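Gustdale Picture Books – data card

Summary
Gustdale Picture Books is a set of short recordings in which a children's book is picked up, shifted, turned or set down on a flat surface. It was put together at Skiltum for work on thin, flat objects. Version 3 replaces the August release.

Contents
There are 44 titles and over 100 recordings. Most are thin picture books, plus 11 board books kept in a separate folder. Each title has one row in books.csv with its cover title, main cover color, binding and page count. Cover titles are entered as printed, with capitals kept.
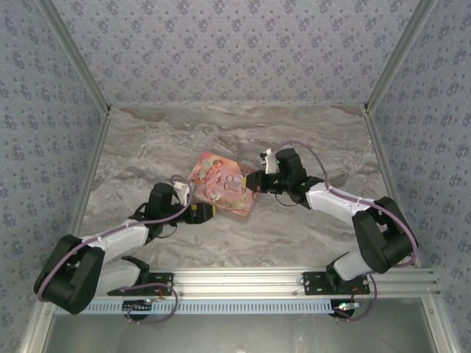 "Once Upon a Time", pink cover, held from both sides.

Labels
Each recording carries one action label (lift, slide, turn, set down) and one grip label (one side, both sides). Angle is not labeled. A book lying slightly crooked is common in the set and is left as is. Script and decorative lettering on covers was typed in by hand – the Zulton text reader missed too much of it.

Known problems
Glossy covers throw glare in some recordings. Page counts for the board books include the inside covers in a few rows, which will be fixed in the next version. Two titles share the same spine code, so use the row number as the key.

Use
Research and teaching only. Cover art belongs to its publishers. Please cite as Ekanayake, Gustdale Picture Books, version 3.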